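May 9, 2019

Dye bath, second trial on wool. I used the Brollora black powder again, 17 grams for the small pot, and kept the heat low for the whole time. Last time the color came out greenish at the ends of the yarn and Despina thinks our tap water is the reason. So today I took the filtered water and added the vinegar in 2 parts, with a pause between them.

Rinsing took six changes of water. In January it was four, but then I stopped too early, and the color came off on my hands when I was winding.

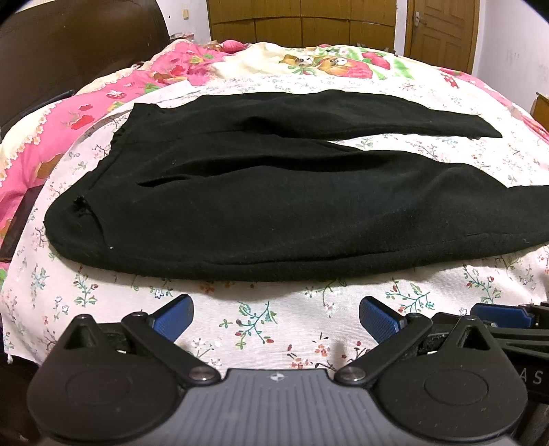
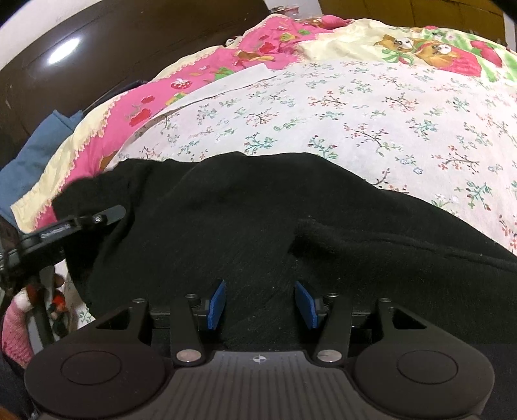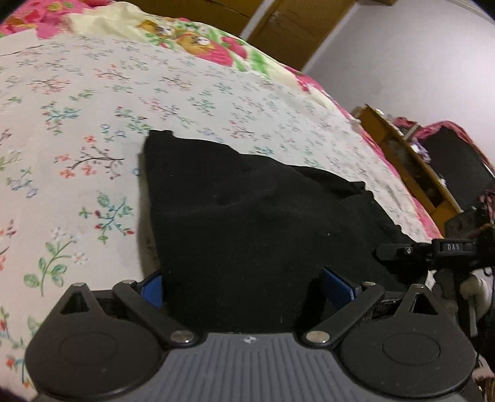
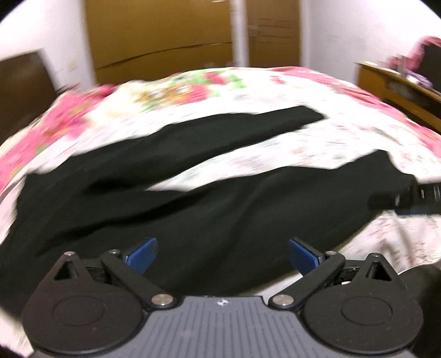
Black clothing on the bed, flowered sheet in all four.

The skeins are now hanging in the back room. Please do not move them before they are dry - the hooks leave marks if the yarn is pulled.

Tove asked if we can try the same bath on the Ladefoged linen. I am not sure. This powder is made for wool and linen will maybe stay gray. I can spare one short piece for a test.

To do: write the pot weight on the lid, order more vinegar, ask Despina for her notes about the water.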